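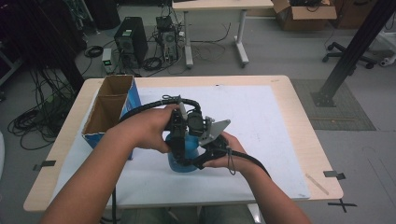
The old jaw was fine until you asked it to hold anything round, Kirsten Thoroddsen wrote under our September piece on the Flelport workshop, and then it was like watching my uncle try to pick up a wet melon. Her comment drew a good many replies, several of them from people who clearly know their way around a parallel gripper, and so it seemed only neighborly to go back up the stairs in Onirthorpe and see how the comparison is coming along.

4 min read

It is coming along nicely, thank you, and there was coffee. Flelport has been trying out 2 hand-held grippers side by side for most of the fall, the older Lykkegaard and a newer one from Funlow, and the plan is to settle on one of them before the arms are fitted. The idea of starting by hand is that a person can carry the gripper to the object, feel how it sits, and turn it a little this way or that, long before anyone has to write a line of motion code (and long before anyone has to apologize to a very expensive arm!).

Carola Lenz, who runs the trials, has put together a list of household things that she considers fair but unkind. Spray bottles are on it, and she is especially fond of them as a test, with their smooth plastic and a body that wants to roll away from flat fingers. There are also mugs, a hairbrush, a bag of rice and a paperback that has by now been picked up so often that its cover has gone soft at the corners. Each gripper gets 62 tries at the whole set, spread over several sessions so that no one's wrists suffer too much.

Wrists came up a lot, as it happens. "You can love a gripper for ten minutes and hate it by lunch," Lenz told us, and she meant the weight, but also the cables, which pull on the hand whenever you reach for something at the far side of the table. Svend Overgaard has been trying different ways of routing them, and he says the best one so far is the one that looks the worst. He would like to move the heavier connector farther back next, if there is time on Tuesday.

As for results, the team is being careful, and we promised not to crown a winner for them. On the first full round the Funlow held on in all but 13 of its tries, with most of the drops coming from the rice. The Lykkegaard dropped things more often but was quicker to close, and Overgaard still reaches for it when the object is small. Lenz wants to repeat the round with softer finger pads on both before she'll say anything stronger than "promising," a word she used with a big smile all the same.

The next sessions will bring in a second controller, and after that comes the bench arm, which is waiting on a mounting plate. Readers who have suggestions for the object list can leave them in the comments, and Lenz says she does read them. The hairbrush was one of yours.

142 shares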